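How to Clean and Care for a Marble-Look Vanity Top

I love a dark stone-look vanity. The white veins, the way it makes a plain white basin pop, all of it! But dark tops show every speck of toothpaste and every dried drop, so they do need a little routine. Mine takes 2 minutes a day and a longer clean once a month, and it's a job I've come to enjoy (really!).

What you need

Two soft cloths, a bowl of warm water, mild dish soap, an old toothbrush and a dry towel. Leave the vinegar and the scouring powder in the cupboard. Real marble hates acid, and a printed or coated top can go cloudy if you scrub it with grit.

Step 1: Clear the top

Take everything off, soap dish included. Rings love to form under bottles, and you want to catch them early.

Step 2: Wash

Put a few drops of soap in the water, wring the cloth out well and work from the back edge toward you. For stuck-on toothpaste, lay the damp cloth over it for 3 minutes and it should lift right off.

Step 3: Go around the basin

Dip the toothbrush in the soapy water and run it gently along the seam where the sink meets the top, then around the drain. Go easy on the caulk. Rinse the cloth and wipe the whole area again. 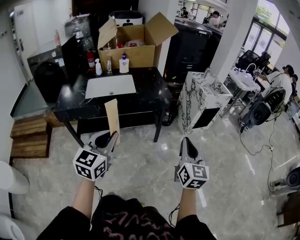
Step 4: Dry and buff

My favorite part! Dry with the towel first, then buff in small circles with the second cloth until the streaks are gone. Crouch down and look across the surface toward a light, and you'll spot any you missed.

Step 5: Wipe the legs

If your vanity stands on metal legs, give them a quick pass with the damp cloth and dry them right away, especially down by the floor where mop water collects.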